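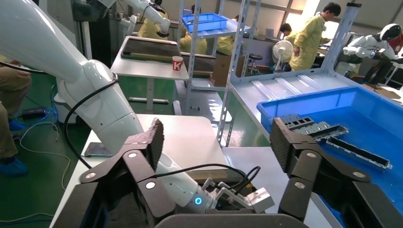

Products › Public Records › Bill Trackers › Kuro Bill Tracker

Kuro Bill Tracker, single-office licence

Kuro watches the state legislature's website and emails you when a bill changes. The makers at Lyimo say it catches late amendments "the moment they happen". We ran it through the last stretch of the spring session and would put it less grandly. It checks every 30 minutes. On the closing night in April a tax amendment was filed and voted on between two checks, and our alert arrived after the vote.

What you get for 2,460 a year: 90 saved searches, a plain comparison of old and new wording, and a list of lobbyists registered on each bill. The comparison is good. The lobbyist list is only as honest as the register it copies, and we found 43 entries with no client named.

Lyimo also sells a "passage score" — a percentage chance that a bill will become law. We asked how it is worked out and were sent a brochure. Leave it switched off.

Committee votes taken by voice are not recorded, whatever the box says. Neither are budget side letters.

Noemi Barbieri on our desk still prefers Baren, which costs less and has no comparison tool. Stock of neither is limited, despite the banner.

Licence runs for one session year. No refunds after the first login.

Shares: 6 | Comments: 2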